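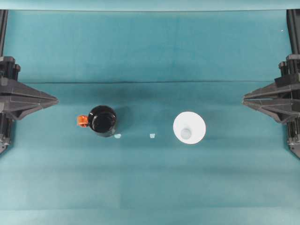
## Menaje y superficies: la taza negra sobre cubierta verde azulada

Continuamos en este número con la sección dedicada al menaje de uso diario y a las superficies donde se apoya. El artículo de octubre trataba los platos llanos; ahora corresponde a las tazas, y en concreto a la taza negra colocada sobre una cubierta continua de color verde azulado. La redacción corre a cargo de Hema Sastry, con revisión técnica de Kenneth Innes.

### La cubierta

Una cubierta lisa y mate facilita la lectura del contorno de la pieza, pero acusa cualquier pliegue. Si el material se ha guardado doblado, la línea de doblez queda marcada a lo ancho y conviene tenerla localizada antes de colocar nada encima. Una taza apoyada sobre un pliegue puede bascular, y el defecto se atribuye con frecuencia a la base de la propia taza.

Recomendaciones para el taller de Sidlow:

- Guardar el material enrollado, con la cara útil hacia fuera.
- Extenderlo desde el centro hacia los bordes, sin tensar las esquinas.
- Cuando se empleen varios paños, solaparlos siempre en el mismo sentido.
- Anotar en la ficha la posición de los dobleces permanentes.

El tono tampoco resulta uniforme en toda la superficie. Las bandas más claras y más oscuras pueden deberse a la luz o al propio material — para distinguirlo basta girar la cubierta y comprobar si la banda se desplaza con ella.

### La pieza

El negro ofrece buen contraste con el verde azulado y oculta las manchas de café, aunque deja ver la cal y el polvo. Ademir Cordeiro propone revisar el borde con luz lateral, ya que las mellas pequeñas pasan inadvertidas con luz cenital. En piezas oscuras, un brillo puntual no debe registrarse como desconchado hasta haberlo comprobado con la yema del dedo.

La colocación se hace cerca del centro de la mesa, en posición vertical. El asa se orienta hacia el mismo lado en toda la serie; las fichas antiguas de Skjelbred no fijaban este punto y por ese motivo no son comparables entre sí. 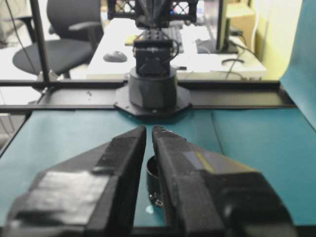 *Superficie de trabajo con cubierta verde azulada; detrás, el perfil horizontal negro de la estructura.*

### Registro y consultas

El inventario Fellik alcanza 1.107 fichas de menaje. Las correspondientes a tazas incorporan 2 campos nuevos: «estado del borde» y «apoyo de la base». El segundo admite únicamente los valores «estable», «bascula» y «sin comprobar». Las fichas anteriores al cambio quedan con este último valor hasta su revisión.

Torunn Rønning mantiene la plantilla y recibe las correcciones por el canal habitual. Se ruega indicar el número de ficha en el asunto y no enviar más de 90 registros por archivo, límite actual de la importación. El próximo número tratará los cuencos y sus tapas.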